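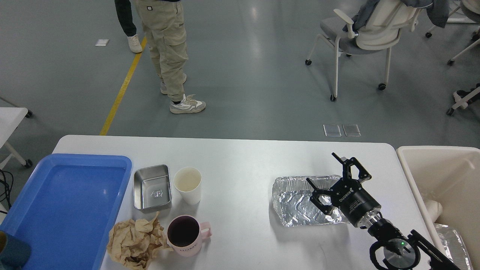
Hjaltadóttir wrote:

> I did the mailbox move over the weekend and now my phone keeps asking for the password every few minutes. The laptop is fine. I've typed the thing in so many times I could do it asleep. Is it the port? The old instructions on the Kallora page say 110 and that's what I've got. Also my sent folder has gone missing on the phone, which may or may not be the same problem.

Hi all,

I had the very same thing on Thursday, so let me tell you what I did and maybe it'll save you an evening.

Yes, it's the port, sort of. 110 is the old POP setting with no encryption, and the new Rornbridge server won't take a login on it anymore. Your laptop probably switched itself over when it updated. Phones don't always do that – mine certainly didn't, it just sat there asking for the password like I'd gotten it wrong!

What worked for me was deleting the account from the phone and putting it back in as IMAP. Don't try to edit the old one, because most phones won't let you change POP to IMAP once it's set up. Before you delete anything, check the laptop to make sure your mail is all there. I had 47 messages that only lived on the phone (mostly receipts, but still) and I had to forward them to myself first.

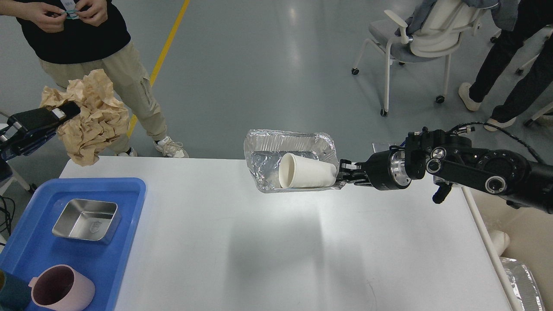
When you add it back, pick "Other" from the list of providers and type the whole email address as the username. The part before the @ used to be enough and now it isn't. Turn on SSL for incoming and outgoing, and let the phone fill in the port numbers by itself. If it offers to "try without encryption", say no and check your spelling of the server name. I left a letter out of mine twice.

The sent folder is the same problem, I'm pretty sure. With POP the phone keeps its own sent mail and never shows it to the server. Once you're on IMAP, go into the account's advanced settings and point Sent at the one on the server. Mine took 12 minutes to fill in and looked completely empty until then, so give it a bit before you panic.

One thing I still haven't sorted out is Lodine, the calendar add-on. It wants its own password now and won't remember it. Has anyone gotten that going on a tablet?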